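Sula planner: tool shaft clips the bucket rim on place

tuncer_fan
Posted 7 April 2021
Hi all, hope everybody is keeping well! I'm running the Potomberg bench in sim and my planner keeps calling the screwdriver-to-bucket goal a collision, 16 seeds in a row now. The same goal with no tool in the gripper plans just fine. Is my padding too big?

gearmoss
Lovely to see someone else on Potomberg. I'd bet on the padding, yes. Drop it to 5 mm and try again before you touch anything else.

Evaristo D'Amico
I'd gently disagree with gearmoss (sorry, friend!). Shrinking the padding hides the trouble until you go to hardware. My guess is the bucket's collision mesh is a convex hull, so to the planner it's a solid plug with no opening at all. Two things to try:

1. Draw the collision geometry over the render at the goal pose. Mine looks like this with the overlay off, shaft slanting across the mouth of the blue bucket, and with it on the hull closed right over the top.
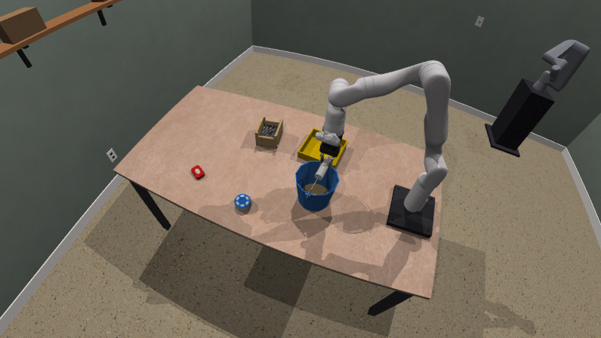
2. Split the bucket into convex pieces, walls and floor separately, then replan with your old padding.

gearmoss
Fair enough, though I still think his padding is silly.

tuncer_fan
It was the hull! Seed 1037 plans now. Padding stays, gearmoss :)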